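Showing it by hand: notes for the Stakow workshop day
Speaker: Noemi Zanetti
Slot: 18 minutes, then questions. Slides are pictures and headings only, so these notes are the talk.

Slide 1. Opening
Say who I am and where I work. I run the demonstration room at Girndale. My job is to show a robot arm a task often enough, and well enough, that it can be trained to do the task itself. I am not going to talk about the training. Arturo Piras covers that after the break, and he has asked me not to spoil his graphs.

Ask the room: who has moved an arm by hand? Who has driven one from a controller? Wait for hands. If most have done both, skip slide 2.

Slide 2. Two ways of showing
By hand means you hold the arm itself and push it through the motion. You feel the weight of it and you feel contact. The trouble is that your own hands and sleeves get into the recording, and after an hour your shoulders know about it.

By remote means you sit or stand to one side with a controller and the arm follows. Your hands stay out of the way. You lose most of the sense of touch, so you have to work from what you see. Beginners squeeze too hard and go too slowly.

We started by hand and moved to remote in July. We still use hand guiding for the first few tries of a new task, to find out which approach the arm can reach comfortably.

Slide 3. What we recorded
The set I'm using today is kitchen tidying: pick up, put down, stack, close. It has 952 demonstrations that we kept. Three people drove: me, Cosimo Mazza and Onyekachi Bassey. Cosimo is quick and takes short paths. Onyekachi stops before every grasp. Neither is wrong, but the mixture matters and I'll come back to it.

Pause here. People usually want to write the number down.

Slide 4. Keep the pauses short
When a driver stops to think, the arm stops too, and the recording now says that standing still above the object is part of the job. A model trained on that will hover. We ask drivers to plan the whole move before pressing record. If they get stuck for more than a breath or two, they end the take and start again.

Mention the Rizzi trial — they trimmed pauses afterwards with a script, and it cut out some of the slow, careful closing of the gripper as well. Check by eye before you trim.

Slide 5. Mistakes and recoveries
Bad takes go in a separate folder. We don't delete them. A missed grasp followed by a good second try can be useful, provided the driver carries on calmly and the label says what happened. A take where the driver knocks something over and then tidies up with a free hand is no use to anyone.

Slide 6. Clear plastic
Leave this one up for a while.
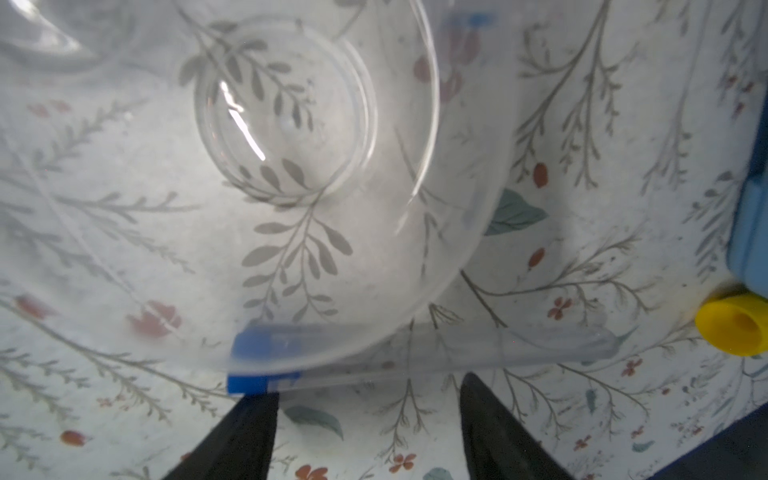 Gualtiero Valentini asked me at the rehearsal whether we wouldn't do better to leave transparent things out until the rest works, and said that at Bomard they had done so and didn't regret it. My answer is that it depends on the customer. Kitchens are full of clear plastic. If you add it at the end, you may find that your drivers have to learn a new way of approaching, and the older takes don't match.

Points to make while the slide is up. On clear things, the pattern of the cloth comes through and the glare can be brighter than the rim. The driver should use the wrist view for the last part of the approach, the same view the model gets. If you drive by looking across the table with your own eyes, you're using information the model won't have. We turned the side monitor away for this reason and grasps got worse for 15 takes, then recovered.

Slide 7. Mixed drivers
Back to Cosimo and Onyekachi. Agree on one approach per object before the session. Write it on a card. Swap drivers every 90 minutes at most, and put the driver's initials in the label.

Slide 8. Close
Put up the contact page. The label sheet and the driver's card are on the table by the door, and people can take copies. Hand over to Arturo. If there's time left, take the question about gloves first, as somebody always asks it.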